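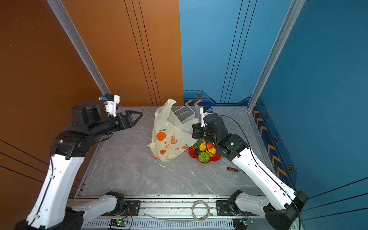
Slide 1. Two-arm cell with bag, container and plate.

January — notes by Tyyne Kemppainen
2 min read

Opening
The Venosel program requests four additional cells. Each has two arms, with a camera mounted above each gripper. Please state the request before discussing price.

Handling work
Bagged goods set the requirement. Mr. Swati will take questions on grippers.

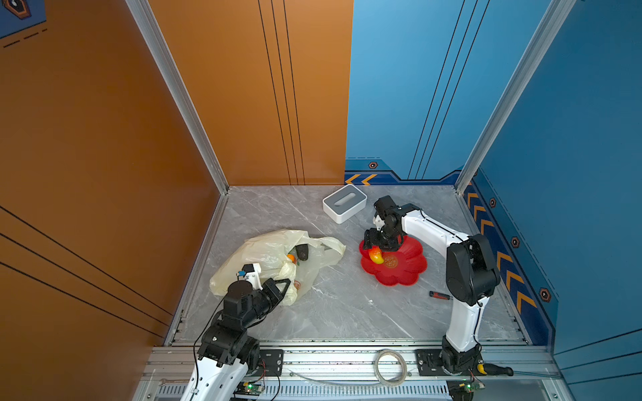

Budget
Reserve 500 per cell for spare parts. Delivery from Dasier takes nine weeks.

Contact: Wumcombe Planning Office | Back to top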